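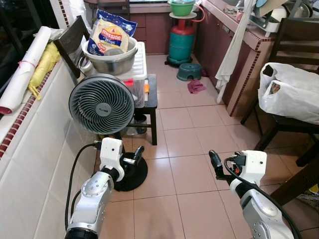 Figure 3. Two robot arms with a desk fan standing on the floor tiles.

4.2 Scene changes and the division of labour

The second part of our study concerns the scene changes in amateur musical theatre. We followed the Gatine society through one complete production, from the first read-through in March until the last performance. The society has 42 members, of whom 13 were on the stage crew for this show. None of them is paid, and only Theresia Grabner, the stage manager, had worked in a professional house before.

The show has ten scenes and was written for a large theatre with a revolving stage. The hall in Gatine has no revolve and no fly tower, and the wings on the left side are less than two metres deep. The director therefore decided early that all changes would be made in view of the audience, partly by the crew and partly by the singers themselves. In our interviews the singers often returned to this decision. Some of them were afraid that they would be out of breath at the beginning of the next song. Others liked it, and one member of the chorus told us that she learned the running order only when she had to carry a bench.

We recorded every change in the rehearsals and noted who gave the signal to start. Following Wijaya and Bai, we separate the called change, in which the stage manager speaks the cue over the headset, from the musical change, in which the crew moves on an agreed bar of the score. At the first technical rehearsal nearly all changes were called. At the dress rehearsal more than half had become musical, although the cue sheet still listed them as called. Grabner knew this and did not correct the sheet. She explained that she continued to speak the cues "so that they hear a voice", but she no longer expected that the crew would wait for them.

The change from the harbour to the hotel caused the most difficulty. Two wagons have to cross in the centre, and the band has only ten bars of music. Mathias Baumgartner, who conducted, first offered to repeat the passage. The director refused, as the dancers enter on its last chord. The solution came from the crew - the hotel desk was built in two halves and brought in from both sides. After this the change was short enough, but it required one person more, and a tenor was taken from the chorus for the purpose. His part in the following number was given to the second row.

It would be easy to read this as a simple case of few resources. We think that such a reading is incomplete. The seating for 200 people was sold out on each evening, and the society could have hired motorised wagons from Stendano, who had sent an offer. The members discussed the offer and voted against it. The price was mentioned in the discussion, but so was the wish to keep the crew together for the next show. We return to this vote in section 5.1, where it is compared with the practice of the other two societies.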